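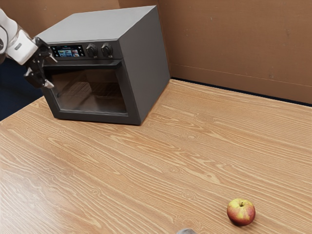

4.2 Kitchen Appliance Tasks

The second group of tasks in our review covers the kitchen appliance pack of Pimosora, the simulation kit sold by Praveck. The pack is licensed separately from the base kit and comes with models of household appliances, a set of tabletop objects, and task files that load them in a set order. We used version 2 of the pack with the default settings except where stated.

Each task file names a target appliance, a starting pose for the arm, and a success test. For the oven tasks, the success test reads the angle of the door hinge at the end of the run. A run counts as a success if the door has passed the angle set in the task file and the gripper has not pushed the oven past the allowed distance on the table. The second condition can be turned off. We left it on, as our early runs in April showed that a policy could pass the first test by dragging the whole appliance.

Figure 3 shows an oven task as rendered by the kit. The gripper is open and close to the front of the oven, with the door closed, and an apple stands well clear on the wood tabletop. Distractor objects such as fruit can be moved or removed through the task file without changing the success test. The walls, table surface, and lighting are set in a separate file, so a lab can keep the same task and swap the room.

Figure 3. Oven task rendered in Pimosora. The arm is at the left and the oven door is closed.

We ran 1,000 episodes of the door opening task with the baseline policy that ships with the pack. Of these, 881 met both conditions. Most of the remaining episodes ended with the fingers closing on air in front of the door. In a smaller number, the gripper made contact but slipped before the hinge reached the required angle. The log files record contact forces for each finger, which made it simple to sort these cases by script. The logs do not record which part of the door was touched, and we had to add that ourselves.

We then repeated the task with the Lukora controller in place of the baseline. Lukora is a separate product and connects to the kit through a plug-in. Setup took longer than the manual suggests. The plug-in expects joint limits in degrees, while the kit exports them in radians, and no warning is given when the two do not match. Once this was fixed, the controller ran without crashes. We stopped after 234 episodes, when our trial license ended, and we do not report a success rate for Lukora on this task.

Visual quality was good enough for our purpose. Wood grain, door glass, and the display on the oven's control strip are all rendered in detail, but the small lettering on the display could not be read at the camera resolution we used. This matters only for tasks in which a policy must read a setting. Labs that plan such work should raise the resolution and expect slower rendering.

The pack also lets the user change the friction of the door hinge. The default value is low. With higher friction, the baseline policy tended to lose its grip partway through the pull, and we saw the same pattern with the Pappas gripper model that can be bought as an add-on. The price of the add-on is included in the cost comparison in Section 5.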